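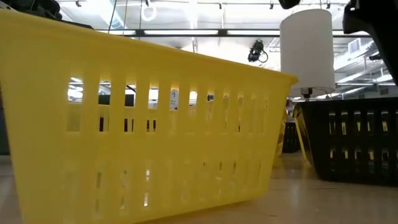 Snædís Hauksdóttir wrote to me after last year's handout that I had made teaching by hand sound far too easy: "You say guide the arm as though it were your own. It isn't. Mine has two elbows and this one has opinions." She was right, and this year's notes are better for it.

Week 4. Showing a robot what to do: by hand and by remote control

What we want from this week is simple to say. By the end of it you should be able to give the arm a set of demonstrations of one job, good enough that a learned policy can have a fair go at copying them. The job is a laundry basket: reach it, take hold of the rim, lift, carry it to the next spot, put it down, let go. It sounds like nothing. I love this task, and I hope you will too by the second afternoon!

Two ways of showing

By hand (you will see it called kinaesthetic teaching in the reading). The arm goes slack, holding up only its own weight, and you push it through the motion while it records its joint angles. You feel everything: the knock against the rim, the moment the weight comes on. It is lovely for short, careful moves. The trouble is that your own body is in the way, often right in front of a camera, and the robot will never see you standing there when it works alone.

By remote control. You hold a small copy of the arm, or a pair of handles, and the real one follows. Nothing of you gets into the pictures, so what is recorded is much closer to what the robot will meet later. But you lose touch. Most people squeeze too hard for the first hour and then go very slow, and both habits end up in the data.

We use remote control for the main set and keep teaching by hand for the grasp, where feel matters most.

Why baskets are a good first job

A basket side full of slots is a treat for anyone interested in seeing. Light comes through it, and so does whatever is behind – another basket, a wall, a bit of ceiling. A policy that has learned "yellow means basket" will come unstuck at the black one. One that has learned the rim has a chance with both. So vary the colour, and vary what stands behind. Overlapping baskets are welcome.

Watch the glare too. Glossy plastic under bright ceiling lights goes pale in patches, and a low camera angle gets a lot of ceiling. Leave it in. The robot has to live with those lights as well.

What makes a demonstration worth keeping

Start from a different place each time. Move at one steady pace and don't stop to think halfway, as a pause gets learned like anything else. If you miss the rim, back off and try again in the same recording. Those recoveries are gold, and in the February set they were what got the Clendero group past a very stubborn plateau. If you drop the basket altogether, mark the recording as failed but don't delete it.

The Gunstead group collected 306 demonstrations and kept 300. The Kekcombe group kept far fewer and did nearly as well, with starting positions spread over the whole floor area. Have a think about why before we meet. I have my own idea and would love to be argued out of it.

For the practical

Work in pairs, one driving and one with a hand on the stop button. Swap every 30 minutes; tired drivers make wobbly data. Each pair records 23 demonstrations by remote control and as many grasps by hand as time allows. Put your initials in the log so that we can compare driving styles afterwards (always the best bit of the discussion).

Reading: chapter 3 of the course reader, and Ilie's short note on jerky trajectories, up to the section on smoothing.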